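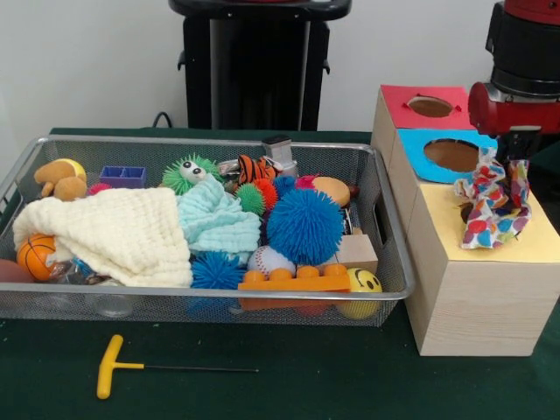
The ferry to Haugland had stopped for the winter, so my aunt's letter came by the long road and reached me in March, eight days after she was buried. She had left me the house. I was to clear it before the tenants came, and I had taken 20 boxes from the shop, thinking that would do. By the second evening I had filled them all and had only finished the kitchen. In the back room were the things she kept for other people's children, a tan plush dog with floppy ears, a striped tiger, a yellow ball, and I left those for last.

She had never had children. She ran the post counter at Verkard for 30 years, and mothers left their kids with her while they did the shopping. I was one of them. I remembered the smell of wet coats and the stamp drawer I wasn't allowed to open.

At five o'clock a man knocked. He was my age, with a bad knee, and he stayed on the step.

"Is she in?" he said.

I told him. He looked past me down the hall for a while.

"I owe her for a parcel," he said. "She paid the customs on it. I was going to bring it at Christmas."

He gave me an envelope with 242 written on it in pencil. I asked if he wanted coffee and he said no, then came in and sat down. The cups were packed, so we drank out of jam jars.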